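Clomex fitted car cover, 11 months on

Reviewed by a street parker. Paid for at full retail.

The Clomex is a fabric cover with an elasticised hem, two underbody straps and a cable lock grommet at each side. It has been on a small hatch parked outdoors, full time, on the street where I rent. The concrete there is old and dusty, and there is very little shade on the house side.
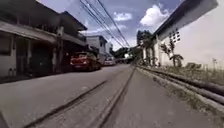 Our street, looking along the grooves in the concrete.

Fit is good. The mirror pockets line up and the hem sits below the sills without bunching. Putting it on takes me 3 minutes, working back from the front bumper. The straps are the weak point: the buckles are light plastic and one cracked in June. Clomex sells them only as a pair.

Breathability is adequate. After rain the paint underneath is damp but clear by midday. I also tried the Prudolero, a coated cover, for a few weeks – it kept more water out and held far more of it in.
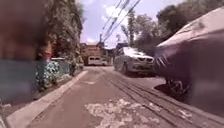
Colour has faded on the roof panel and nowhere else. Stitching is sound apart from a short run at the rear corner, which I have resewn with polyester thread. Grit gets under the hem where the pavement is breaking up, so hose the sills before fitting or it will mark the clear coat. The supplied storage bag is too small to be useful.
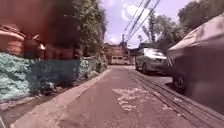 Zurnetmont, November 1, 2019

Update: the second buckle has now gone. I replaced both with metal cam buckles from the hardware store and the straps hold tension properly. Rating stays at 3 out of 5. Suitable for daily use on a narrow street, provided you budget for better buckles.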